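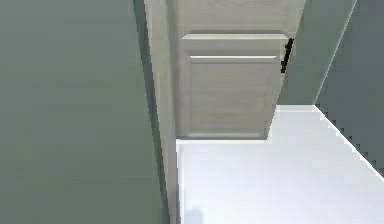
Vostden en el club de robótica: reseña tras un trimestre

Llevamos desde enero con Vostden, el simulador de interiores de Zullby, y estoy encantado. En el club somos 20 alumnos y 2 robots de verdad, así que antes cada turno era una pelea. Ahora cada pareja programa su recorrido en el simulador y llega al robot con los deberes hechos - ¡y se nota muchísimo!

La prueba de este año es la de siempre: salir de una habitación, encontrar la puerta y llegar al pasillo. Montar una casa sencilla lleva casi 10 minutos, y cambiar el color de una pared o el modelo de puerta es cosa de un clic (mis alumnos se pasan la tarde probando picaportes, todo hay que decirlo).

Pegas: el suelo blanco que viene por defecto se ve muy plano y los bordes salen dentados en calidad baja. En los portátiles viejos del aula no queda otra. El manual, solo en inglés.

Para junio queremos presentarnos al torneo Tarkeseck con lo aprendido. Si lleváis un club pequeño, probadlo.

Petro Tkachenko, 2 de marzo de 2024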